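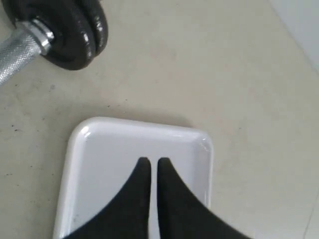

Sunday, August 4, 2019
Guteck gripper kit, evaluation unit, day 2. A. Yüksel

Zulgate wants the unit back or a purchase order, so today was the heavy item. Task: grasp the dumbbell by the handle, lift, set it down in the white tray, release, retreat. Lakshmi drove, I logged. Wrist camera on for all runs.

Setup as yesterday except:
- gripper force limit raised from the kit default to 100 (kit units, no conversion given in the manual)
- wrist cable moved to the long lead
- approach speed cut by half after Lakshmi clipped a plate in warmup

Start pose has the fingers nearly closed. The kit homes this way after every power cycle and there is no setting to change it. For small parts this doesn't matter. For a round bar you have to open first and then descend, which adds a step to every script. Wrote to Zulgate about it in June, no answer on that point.

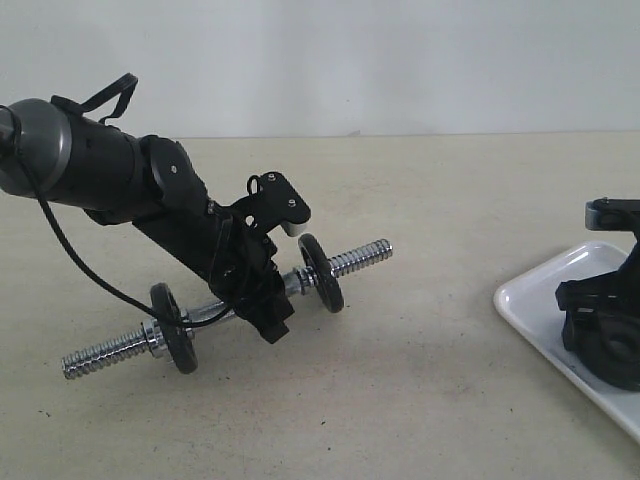

Cable is the main complaint. The long lead hangs in a loop below the wrist and gets in front of the plates when the arm is low. Two runs aborted for this. Tried taping it along the link, which held until the wrist rolled past the halfway point. Kit should ship with clips. The camera bracket stayed tight, bolts checked at start and end of day, no movement.

Finger geometry: the tips taper too much for this handle. Contact area is small and the load swings if the grasp is off center. Knurling helps. On the smooth part by the collar the bar slid at once, so we kept targets to the middle of the handle. Even with targets at the middle of the handle the grasp is rarely exactly on the balance point, so some droop on one side has to be accepted or the tray made bigger.
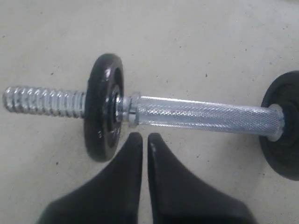

Jafri driver, version from the kit's USB stick: dropped the connection once, recovered after restart. The log file keeps only the last 1000 lines and overwrites without warning. Lost the first part of the morning this way. Lakshmi now copies it out between runs. Timestamps in the driver log and the camera log don't agree, offset drifts over the session. Needs a proper sync before anybody tries to use this data for training.

Camera itself is fine. Fingers take up a good part of the view at the bottom and hide whatever is directly under the tips, so final alignment is by guess or by the side camera. Shiny parts (collars, tray rim) blow out a little under the overhead lights. Auto exposure left on, should be locked next time.

Runs today: 112 attempts including aborts. Most failures were slips on lift. There were 6 where the bar came down on the tray rim. Tray not cracked. Breakdown by cause goes in the spreadsheet, Lakshmi has it.

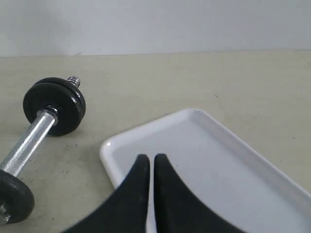

Wrist camera: fingers over the tray, dumbbell outside it to the left.

Opinion so far: build is good, software is behind the hardware. I would not pay list price for it with these fingers. If Zulgate can supply a flat or V-notch pair, worth repeating the same task before deciding. Otherwise keep it for light parts only.

To do
- ask Zulgate for finger drawings and cable clips
- lock exposure, redo camera calibration
- side load on wrist: read the limit in the manual again, table and text disagree
- LR to check whether the Jafri log length can be set in a config file

Recent entries
Guteck kit, day 1: unpacking and mounting
Pundar force sensor, zero drift
Jafri driver install notes
Tray and fixture list

Notebook maintained by A. Yüksel and L. Reddy. Internal use. Back to top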